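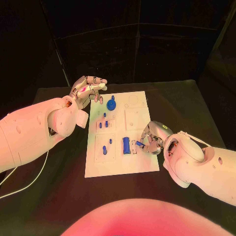
Marcela asked for a budget line for a second two-arm cell, and I have now been through the Bronard quote, the Vundeo quote and our own receipts from the first one. The short version is that the arms are the easy part to price and everything attached to them is where we guessed wrong last time. Look at the right hand, with its fingers curled around one small blue peg aimed at the empty rectangular slot in the board. Almost all the work we want from a second cell is at that scale, so the money should go toward the hands, the wrists and the boards before it goes toward anything else. The white cable hanging in a loop under the left arm is a separate matter and I come back to it under cabling.

My answers follow the order of Marcela's message. I have trimmed hers to the parts I am replying to.

Marcela Kuruc wrote:

> I have to hand in the equipment plan for next year before the end of
> November. At the moment it has one line for the second cell and the
> line says "same as first". Can somebody who was involved in the first
> purchase tell me what that means in dollars, and whether we would buy
> the same thing again?

We would buy the same arms again. We would not buy the same package.

The Bronard quote is for the pair of arms, the body they mount on, the controller and one pair of hands. It comes to $46,000 before freight. That is the number people will quote in meetings and it is not the number to put in the plan. It does not include the table, the enclosure panels, the emergency stop wiring, the workstation or any spare part at all. In the first year we bought all of those separately, out of three different accounts, and that is why nobody could find a total when Marcela asked for one.

Please put the arms on one line and the rest of the cell on a second line directly under it. If the plan gets cut, whoever is doing the cutting should have to see both lines together. A pair of arms with no enclosure can't be run in the Lenihan building under the current rules, and we would be paying for a crate to sit in the hallway.

> The Vundeo offer looks cheaper. Is there a reason we are not taking it?

It is cheaper for the arms. The Vundeo arms ship with a two-finger gripper and the multi-finger hands are an extra from another supplier, with an adapter at the wrist that Vundeo will not support. I called them about this. They were polite and clear that if a hand fails with the adapter installed, the claim goes to the hand supplier, and the hand supplier told me the reverse.

If the second cell were going to move boxes from one table to another, I would recommend Vundeo. For pegs and knobs I would stay with Bronard. We also have the scripts, the calibration fixtures and two people who know how to take the forearm cover off without breaking the clips. None of that carries over to another make, and I have not tried to put a dollar value on it.

One point in favor of Vundeo that should be on record: their quote includes training on site. Bronard charges for it. I don't think we need it a second time, but if we have new staff by then it should be budgeted.

> What do we spend on spares and consumables? I have nothing in the plan
> for this and I am told that is wrong.

It is wrong. Fingers are the main item. The tendons stretch, the fingertip covers wear through, and now and then a finger gets pushed into the board hard enough to damage a joint. We replaced nine fingers in the first year. Bronard sells them only as single units and the lead time has been anywhere from a few days to most of a month, so the practical choice is to hold stock or to stop work. We stopped work more often than I like.

My suggestion is to order one complete spare hand with the second cell, on the same purchase order. Left or right does not matter much to me. The right has had more wear, since it does most of the inserting, so if I had to choose I would choose a right. The finger units are the same on either side and can be pulled from the spare in a hurry.

The covers and the small screws can go under general supplies. The joint bearings can't be bought by us at all and have to go back to Bronard, so there should be an amount for return shipping. I would use whatever we paid last year and round up.

> Do the boards count as equipment or as supplies?

Supplies, under the present rules, as long as each one is ordered separately. Tondden makes the plates and the inserts and will sell any part of the set without the rest. The white base plate hardly wears. The pegs do, and they also go missing, mostly under the table. A peg that has been squeezed a few thousand times is not the same size it was when it was new, and then we spend an afternoon looking for a software problem that is a worn peg.

I would plan for a full second set of boards with the second cell and a refill of pegs twice a year for both. Please ask Tondden to keep the color the same. The blue parts on a white plate are easy for the cameras to separate, and the one time we had a batch in gray we had to redo the detection thresholds. A matte finish would be good if they offer it for the same price.

Somebody suggested printing the pegs ourselves. We did, early on. They are fine for demonstrations and not fine for comparing results from one month to the next, and the hours spent sanding them never showed up in any budget. I would leave that out of the plan.

> Is there anything about the room I need to ask for at the same time?

Yes, and these should go in early, as facilities work at Lenihan takes longer than any of the deliveries.

Power: the second cell needs its own circuit. We shared one at the start and tripped it.

Table: buy the same dark top. We had a light-colored one for a while and the white arms and white board against it gave the cameras a hard time. The dark surface has some sheen and picks up reflections, so if there is a duller version in the catalog I would take that one.

Enclosure: same black panels. They can be ordered from the same drawing, but the drawing has an error in the corner piece on the right side. I have marked it up and will send the corrected copy to Marcela directly so it does not get attached to this thread and copied from here forever.

Cabling: this is where I would spend a little more than last time. A loose cable under an arm is fine until it catches on the table edge or on the hand, and ours has done both. Bronard has a dress kit with clips and a sleeve that runs along the upper side of the arm. It was an option on the first quote and we crossed it out to save money. We then lost more than 30 hours of cell time to cable faults, going by the log, and I only counted the entries where the cable was named as the cause. The kit should be on the order for the new cell, and I would like a second kit for the existing one if the price allows.

Lighting: leave it alone for now. There is a pink cast over the lower part of the board from the body light. It can be dimmed in the settings and does not need a purchase.

> When would we have to order to have it running by the start of summer?

Bronard is quoting nine weeks from purchase order to delivery. They were late last time, though not by much. After delivery, allow time for the safety inspection, which can't be booked until the cell is physically in the room, and then for calibration. The first cell took us far longer to calibrate than it should have and I would expect the second to go quicker, but I would not promise a date based on that.

Working backward, the order should go out as soon as the new budget opens. If it slips by a month we are still all right. If it slips by a quarter, we should tell the people who are counting on the cell for summer that they will be sharing the one we have.

What I would put in the plan, then:

Line one, arms, body, controller and hands, from Bronard, at the quoted price plus freight.

Line two, everything needed to make it run: table, enclosure, stop circuit, workstation, cable kits.

Line three, one spare hand, ordered together with line one.

Line four, yearly: finger units, covers, pegs, return shipping. This line covers both cells and should continue after the purchase year. The first cell has never had such a line and has been living off whatever was left over in other accounts.

I do not have a firm figure for line two yet. The workstation price moved since the last quote and the electrician has not come back to me. I should have both before the plan is due, and if I don't, I will give Marcela the amounts from the first cell and mark them as old.

Two things I would like opinions on from the list. The first is whether anyone has run the Bronard hands with third-party fingertip covers and what that did to the warranty. The second is service contracts. Bronard offers one and I have left it out above. It covers the arms, which have given us no trouble, and excludes fingers as wear parts, so I can't see what we would be paying for. If somebody has used it and found otherwise, please write before Marcela has to submit.

The quotes themselves are in the shared purchasing folder. The Vundeo one is the revised version - the earlier one left out the mounting plate.

Norbert Ďurica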